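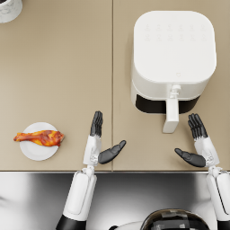 Kudo sim, air fryer task — September, afternoon

Planner work on the reach-to-handle phase. Scene is the usual counter with the drumstick plate on the left section and the fryer on the right. Both hands start open over the front of the counter, fingers forward.

Rui changed the pre-grasp pose for the right hand yesterday and the planner started returning paths that swing the thumb under the handle. I replayed the start state to check the clearance there. The thumb tip sits below the lower end of the handle, so any path that goes straight forward and up has very little room. I moved the approach point farther out from the counter edge and raised the thumb joint cost.

Settings for this batch:
planner timeout 300 ms
control rate 30 Hz
seed 543
retries 5

With the old approach point most runs used up their retries. With the new one the planner finds a path on the first or second try. The left arm holds its start pose until the drawer is open, then goes for the drumstick. I haven't touched that part.

Still wrong: the collision mesh for the handle is one box. It ignores the slanted lower end and the round fitting at the top, so the reported contact distance can't be trusted near either one. Kanyarat has a split mesh on the Drindix branch and will merge it once the drawer joint limits are checked.

Perception: the panel icons render too faint to use as features. Dropped them from the pose estimator and kept the black drawer panel against the white housing — strong edge, easy to fit. The seam in the counter also gets picked up as an edge sometimes. Masked it for now.

To do
Rerun the same seed with the split mesh
Log thumb clearance at every step, not only at the goal
Ask Rui if the old pre-grasp pose is still needed for the Brornley demo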